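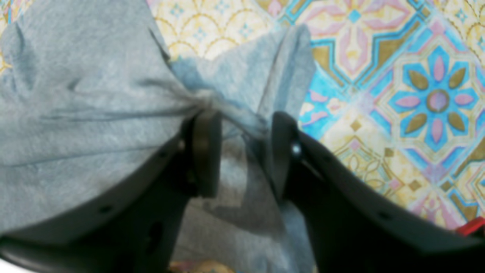 Dekthorpe, ou comment j'ai marché toute une journée sur une bataille introuvable

18 juin 2024

Bon, me revoilà, avec des ampoules et un carnet trempé. Je vous avais promis un billet sur la bataille de Dekthorpe, celle de 942, et je traînais les pieds parce que je voulais d'abord voir le terrain. C'est fait ! J'y suis allée avec les cars Traketti (deux changements, un chauffeur qui écoutait du cricket à fond) et j'ai passé la journée dans la boue.

Pour ceux qui prennent le train en marche : on a affaire à une querelle de bétail qui dégénère. Un petit seigneur danois installé sur les hauteurs de Clirkero accuse son voisin d'en bas de lui avoir pris 30 bœufs. Le voisin répond que les bœufs sont venus tout seuls. On s'insulte, on brûle une grange, on appelle les cousins, et à la fin de l'été il y a deux troupes face à face de part et d'autre de la Koo. La Koo, il faut que je vous dise, c'est une rivière que j'ai traversée en trois enjambées. J'imaginais un fleuve, avec des brumes, enfin bref.

La source principale tient en 11 lignes. Une chronique de monastère, recopiée bien plus tard, par un moine qui s'intéressait beaucoup plus à la mort de son abbé qu'à nos vachers en colère. Il dit que les gens de Clirkero sont descendus à l'aube, qu'ils ont passé le gué et que « les épines les ont arrêtés ». Toute la discussion vient de là. Les épines, ce sont des haies ? Des pieux plantés exprès ? Un lieu-dit ? J'ai lu trois articles là-dessus, qui se contredisent joyeusement, et le plus récent est assez méchant avec les deux autres.

L'hypothèse des pieux me plaisait bien sur le papier. Sur place, j'y crois nettement moins. Le gué traditionnel, celui où on a posé le panneau, débouche sur un talus raide et glissant. Qui irait planter des pieux au sommet d'un truc pareil ? Par contre, si on remonte la rive pendant un bon quart d'heure, la pente s'adoucit, et il y a un vieux chemin creux bordé d'aubépines tellement serrées que j'y ai laissé un bout de manche. Je sais, je sais, des aubépines d'aujourd'hui ne prouvent rien pour le dixième siècle ! Mais un chemin creux, ça dure, et les haies se replantent souvent au même endroit. Je garde l'idée dans un coin.
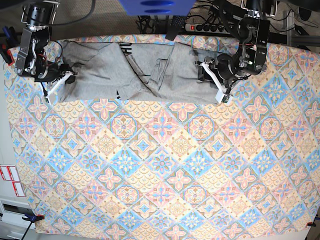
La nappe à losanges et du coton gris.

L'autre question, c'est de savoir qui a gagné. Le moine n'en dit pas un mot (merci beaucoup). Longtemps on a donné la victoire à ceux de la vallée, à cause des fameuses épines. Sauf qu'une génération plus tard, une charte montre la famille de Clirkero en possession du moulin, du pré du gué et des droits de pêche sur la rive d'en face. Pour des vaincus, ils s'en sortent plutôt bien. Un mariage a pu régler l'affaire, ou un rachat, ou une deuxième bagarre dont on n'a gardé aucune trace. Ma préférence va au mariage, je n'ai aucun argument sérieux, j'aime juste imaginer le repas de noces avec les 30 bœufs au milieu de la conversation.

À l'église de Dekthorpe, ne ratez pas la pierre encastrée près du porche, à gauche. On la présente comme la tombe d'un chef tué au gué. Elle est très usée, avec un entrelacs qu'on devine quand la lumière vient de côté, et à mon avis elle est trop tardive pour notre histoire. Elle est belle quand même. La brochure vendue à l'entrée coûte 2 livres et reprend la version héroïque de A à Z, charges de cavalerie comprises, alors que je vois mal des cavaliers dans ce marécage.

Côté pratique : bottes obligatoires, même en juin. Le sentier est balisé jusqu'au gué, ensuite il faut se débrouiller et bien refermer les barrières derrière soi. Le dernier car repart en fin d'après-midi et il ne vous attendra pas, je l'ai vu filer sous mon nez. J'ai fini avec un thé et un scone rassis au pub en attendant un taxi.

Je compte y retourner en septembre, quand l'herbe sera plus basse, pour suivre le chemin creux jusqu'en haut de Clirkero. Si l'un de vous a sous la main une vieille carte des parcelles, même une mauvaise photocopie, écrivez-moi dans les commentaires, je suis preneuse !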